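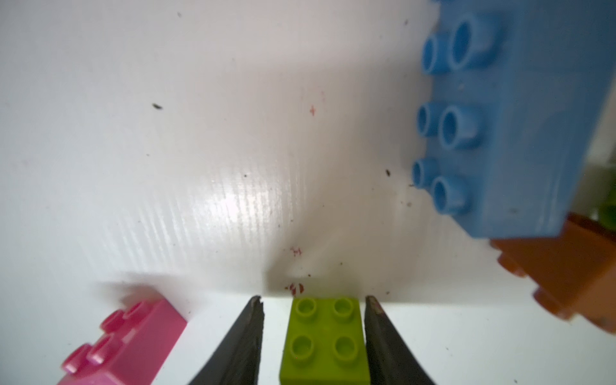 I have wanted a small robot arm for longer than I have wanted a new kitchen, which tells you something about our kitchen, and so when Sillden opened its workshop doors for the afternoon I was there before they had finished putting the chairs out. The thing I had come to see was the Grisamer, their desktop arm for schools, clubs and the sort of person who still has a soldering iron in the cutlery drawer. I had read the leaflet twice and come away not much wiser. Ten minutes of watching it with a handful of toy bricks did far more for me. Picking up a little lime-green two-by-two between two black fingers sounds like nothing, I know, but there was a pink brick lying at a slant just to one side and a big pale blue one looming on the other, and I found myself leaning in like somebody watching the snooker.

What follows is my review of the arm after a good long afternoon with it, written up on December 13, 2024 with a cold and a pot of tea. I haven't bought one yet. I paid for my own train ticket and my own sandwich, and the only thing I was given was a pen.

Getting there and what you get to see

The open day was held at the Buchanan site, a long low building behind the bus depot, and it is well signposted if you come from the station and not at all if you come by car. There were 48 places on the list and I should think most of them were taken. The afternoon was split into a talk, a demonstration and then a free-for-all at the benches, and the free-for-all was far and away the best part. The talk ran over. It was a perfectly nice talk, but there was a lot about the history of the company and I could smell the coffee.

You could try the arm at three different benches: one for bricks, one for drawing with a felt pen, and one where it poured dried lentils from one cup into another. I did all of them and then went back to the bricks and did those again.

The fingers

I'll start here as this is where I'd expected to be disappointed. Cheap grippers I have used in the past have either been floppy or have shut with such a snap that whatever you were holding ended up under the fridge. The Grisamer's fingers are plain black wedges that narrow to a tip, and they close slowly enough that you can change your mind. On the small bricks they press in snugly on both sides, and that narrow tip means you can get down between things that are quite close together.

They do show their age, mind you. The pair I looked at had some scuffing, a small chip at one tip and a brownish rubbed patch on the other. I asked about this and was told that fingers are treated as a spare part, like brake blocks on a bicycle, and come in packs of 2. I would like to see a spare pair in the box at this price. They are held on with one screw each and I swapped a set myself at the bench without my glasses on, so it can't be difficult.

The camera

There is a little camera at the wrist that looks down past the fingers, and you watch the picture on a laptop while you steer. It took me a good while to get used to it. Everything near the camera looks enormous – a brick that seemed as big as a loaf on the screen was an ordinary brick when I looked up. It also sees every speck of dust and every little red fleck on the white sheet you are working on, so if you are house-proud you may want to have a cloth handy. The ribbed surface threw back quite a glare in the middle, too, and I'd have preferred something duller under the bricks. I shall use the back of an old roll of lining paper if I ever get one home.

Once I had my eye in, though, I was very taken with it. You stop looking at the arm altogether and just look at the screen, and your hands sort themselves out.

The software

The program that runs it is called Wodarora and it is a bit of a mixed bag, I'm afraid. Steering by hand is lovely. You get a pair of sliders, a big stop button and a speed setting, and a child could manage it (several did, and faster than me). Teaching the arm to repeat a movement is also simple enough: you move it where you want, press save, move it again, press save, and then let it run through the list.

My trouble was with the saved lists. They are all given a number and nothing else until you go into a separate menu to rename them, and by the end of the afternoon the laptop at my bench had got up to 81 of them, with no way of telling which was the lentils and which was the drawing. I ran the wrong one twice. There is an update promised for March that is meant to sort this out, and I was shown a bit of it on another machine. It looked much better, with names down the side and a small preview, but I can only review what I used.

Noise, size and other practical matters

It hums. It is a bit like an electric toothbrush in the next room, and I stopped noticing, but with a whole row of them going you do raise your voice. The base would fit on a tea tray and clamps to the table edge. Our table has a lip underneath that would get in the way, so measure yours first. The lead is short. Why are the leads always short?

The printed manual is clear, with proper drawings, and was plainly written by someone who has had to explain things to beginners. I read a good chunk of it on the train home and only got lost at the section on calibration, which I had also got lost in at the bench.

Is it worth the money?

The arm, camera and software together come to £1000, with the clamp included and the spare fingers extra. For one person at home that is a lot, and I have been going round and round about it ever since. For a school or a club where a dozen people would use it every week I'd say yes without much hesitation, provided the naming business in the software is put right. It is sturdy, it is pleasant to handle, and the people at the benches let us get on with it and didn't wince when we dropped things.

Four stars from me, and I'd go back for the spring open day if they run one. Take your own sandwich, and sit near the door if you want to be first at the brick bench.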